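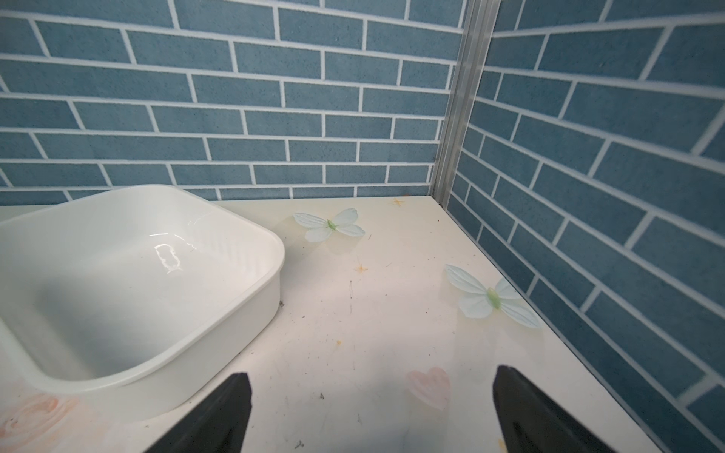

Small arms that work at a kitchen table live or die by their settings, and most of the trouble I get letters over can be fixed without buying a single part. Start with the camera exposure. Out of the box it is nearly always on automatic, and automatic is fine until you put something shiny and pale on something else that is pale. A glossy white basin on a white tabletop is about as mean a test as you can set up at home, with that bright squiggle of reflected light sitting inside the bowl and looking, to the software, very much like an object worth picking up. Lock the exposure, bring it down a notch at a time, and stop when the rim of the basin stands apart from the table.

Print / E-mail this page

Filed under: Kitchen Helpers, Software & Settings

Aug 28, 2022

Finding the rim. I used to let Pristonum (the planner I run at home, and still my favorite in spite of its menus) look for the whole bowl at once, and it would wander. Now I ask it for the rim only, and let it guess the rest from there. Paula Dinu wrote in June to say she does the same with pie dishes, and she adds a good wrinkle: tell the detector to ignore any bright patch that slides across the bowl when the wrist moves. A real spoon stays where it is on the table. A reflection goes wandering off with the camera!

Patterned tables. Butterflies, hearts and roses printed on a tabletop are pretty, and I wouldn't dream of telling you to cover them up, but a picker that has been taught on plain surfaces may try to grab them. Take a set of pictures of your own bare table, under the lamp and by daylight, and give them to the detector as background. I took 200 and it was plenty. If you have a depth camera as well, set a minimum height of 4 millimeters, and anything flatter than that gets left alone (sorry, you will have to pick up your own playing cards).

Crumbs and specks. Same cure, mostly, though do wipe the table first. I spent one whole evening adjusting filters over a dot that came off with a damp cloth.

Walls. Draw the walls into the planner by hand, even if it claims it can see them. Mine took the grout lines for shelf edges, and poor Marius Gavrilă had his arm refusing to reach into a corner at all. Two flat boxes will do for a corner, set a finger's width closer in than the real walls. Remember to include the fingers in the robot's own shape, and measure them wide open. People measure them shut, and then the elbow behaves beautifully while a fingertip goes tap, tap, tap along the tile.

Speed. Keep a slow setting and a slower one. I cap the approach at 800 on the Pristonum scale and drop it to 200 for the last stretch down to the rim. It feels like waiting for a kettle, but go and make your tea while it works through the dry run, and keep a hand near the stop button once it is moving for real.

Saving your work. Every time you have a setup you like, save it under a plain name, something like "basin, corner, evening lamp." Floarea Bratu kept hers as "new," "new new" and "good one," and she lost the good one. I also jot the exposure number on a card in the utensil drawer, next to the can opener, and it has rescued me more than once after an update.

If your arm still closes on thin air beside the bowl, redo the hand-to-camera calibration before you touch anything else. Use the big checkered sheet, tape it down flat at all its corners, and let the arm take its full round of poses even when it seems to be dawdling.

E-mail this page to a friend / Printer-friendly version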